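4 Sep 2022

What a day at the Skidness assembly! I got a seat in the public gallery with a proper view of the floor, right above the clerk's table, and I barely moved until the tea break. The new members were sworn in first, one at a time, each signing the big register, and then came the debate I'd been waiting for all August – the Murosel ferry petition, with 3,730 names on it. I signed it myself at the harbour, so I felt a little bit proud when the Speaker read the total out.

Larard opened for the council side and was much better than I expected, quick and funny and very sure of the figures. Then the vote, 18 to 5 in favour of keeping the winter sailings! People clapped in the gallery, which you're not meant to do, and I'm afraid I clapped too.
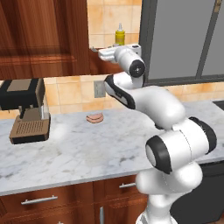
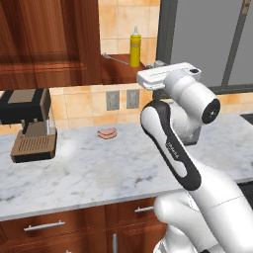
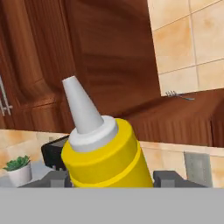
Nicanor Echevarría told me on the steps that the vote was the easy part, and that the money would have to be found all over again when the budget comes round. Fair point, and I wrote it on the back of my order paper. I still think it was a lovely result – 300 people live out at Sepp all winter and they'll have their boat.

Must ask Itsuki Tsuji how you book a gallery seat for the budget sitting. I want the same spot.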